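Learning to hear the birds before you see them

I spent my first years of birding with my eyes glued to the treetops, and I missed nearly everything. Then one September morning at Brardale, my friend Myrtle Oyelaran told me to sit down on a log and shut my eyes for 30 minutes. I lasted maybe ten (I'm a fidgeter!), but in that time I picked out a chickadee, two nuthatches muttering at each other and something thin and high that she said was a golden-crowned kinglet. I'd walked that trail for years and never once noticed a kinglet.

Start with what's already in your yard

Don't load up on recordings of 492 species and try to cram them like vocabulary. I did that, and it all turned to soup. Pick 6 birds you see every week and learn those cold. Mine were robin, cardinal, titmouse, song sparrow, house wren and blue jay, and the jay cheated constantly by doing hawk impressions.

Once you know a robin in your sleep, a scarlet tanager sounds like a robin with a sore throat, and a rose-breasted grosbeak sounds like one who took singing lessons. You're always comparing, so you need something solid to compare to.

Write it down badly

I keep a pocket notebook full of squiggles. Up-slurs, down-slurs, little dots for chips. Baptiste Picard, who birds the marsh at Idden with me, writes words instead, and his page for the yellow warbler just says "sweet sweet sweet, bossy ending." Both work fine. 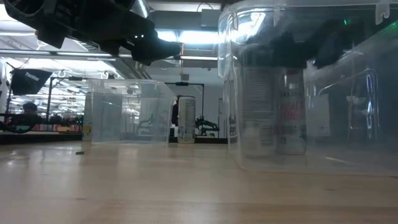
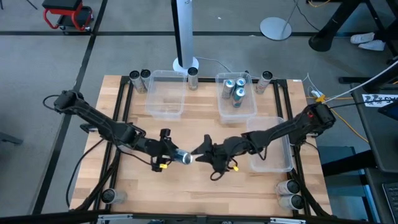

When to go out

Get there half an hour before sunrise if you can stand it. In spring the robins start in the dark, and the wrens come in later, loud enough to drown out your thermos lid. By midmorning most of the singing has dropped off, though red-eyed vireos will keep at it through lunch, over and over, in the hottest part of the day. Bring a hat and something to sit on.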